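Questions we get about stone countertop sealers, answered by people who have been sold too many of them. Last touched up in January.

## Does my stone need sealing at all?

Maybe. Put a spoonful of water on it and come back in 15 minutes. If the spot has darkened, the stone is drinking. If it hasn't, put your wallet away. Plenty of dense granite never needs a drop, whatever the showroom told you.

## The salesman said his sealer lasts 15 years. Does it?

We doubt it. Ask what the warranty covers. Kojo Annan went through the Flarkar paperwork line by line and found it excludes acids, oils, heat and "improper cleaning" – so, kitchens.

## Will a sealer stop lemon juice from marking marble?

No. Sealer slows down stains, where something soaks in. Lemon and vinegar etch, meaning they eat the polish off the surface. Those are separate problems and the label usually blurs them together. If you want marble with veins in it, expect dull spots or keep the lemons on a board.

## Is the $200 kit better than the cheap bottle?

Not that we could tell. Aqeel Rind put both on offcuts from the same slab, left coffee on them overnight and asked the rest of us to pick the expensive one. Two of us got it wrong. One shop in Stistonlow also charges $900 to come out and wipe the stuff on for you. It's a rag job.

## What about "nano" coatings?

The Gavudov leaflet claims 1,733 "protection cycles". We wrote twice to ask what a cycle is. We got a coupon.

## How often should I redo it?

When the water test says so. A calendar reminder mostly helps whoever sells the bottle. Yayra Ametepe's counter by the sink wants it every year or so, and her island has gone four without.

## Can I use ordinary dish soap?

Yes, a little, with warm water, then rinse. Too much leaves a film, and then someone will sell you a film remover.

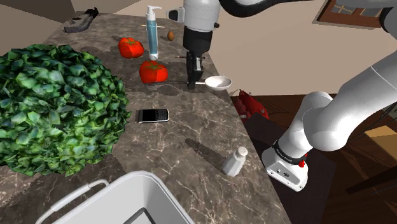
## Can a dull patch be polished out at home?

Small ones, sometimes, with polishing powder and a damp felt pad. Try it in a corner first. Tùng Hứa made his worse, and he was careful. Anything bigger than your palm, get a price from a stone shop, then get a second one.

## Do you sell anything?

No. If a page quoting us has a "buy" button on it, it isn't ours.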